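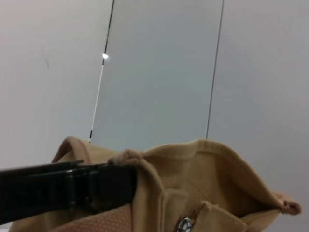 Last changed: July 23, 2018

Plernano gallery: soft things and where to grab them

Welcome to the picture page for Plernano, the grasp planner we have been building on top of Borklow (our control stack) since the spring. Most of what we write goes into the code notes, and those are pretty dry, so this page is for people who want to see what the software is up to. It is open to anyone who likes robots, bags, or both!

The wrist view that opens the page shows the gripper closed on the rim of a tan canvas bag, with the cloth bunched into a little fold between the fingers. We love this view. It is the same angle the perception code works from, and a bag is a wonderful test for it, because the opening changes shape every time you look.

What the planner is doing in a grasp like that

Plernano does not keep a model of the bag. It looks for a long curved edge with open space on one side of it, scores points along that edge, and hands the best ones to the motion planner. Hems score well. So do knots and gathered corners, which was a surprise to all of us, and Fadwa Sqalli has since added a term that pushes the score down near the ends of a rim (thank you, Fadwa!).

The inside of a bag is the hard part. A crease in the lining can look a lot like a rim to an edge finder, especially when the light is flat and the wall behind is pale. Rachid Ait Brahim wrote the check that compares the depth on both sides of an edge, and it clears out most of the false rims before they ever reach scoring.

Closing on cloth

Borklow takes over once the fingers are on either side of the hem. It closes slowly, watches the motor current, and stops when the current levels off. Early versions waited for a sharp jump, like you get with a box or a mug, and canvas never gave us one. Esther Mugo changed the stop rule in June and the whole thing got so much nicer to work with.

The numbers, for those who like them

The training set for the rim finder now holds 3496 labeled wrist views. They cover 44 bags and pouches, most of them from our own closets. Rosaire Lapointe did a huge share of the labeling and also wrote Vindis, the small viewer we use to page through views and fix bad labels. It has two panes, one for the raw view and one for the scored edges, and it starts up fast even on an old laptop.

Next up

Mounir Ezzat is working on regrasping, so the planner can let go of a poor fold and try again a bit farther along the hem. After that we want to try handles and drawstrings. If you have ideas about either one, write to us through the Plernano project page, we read everything.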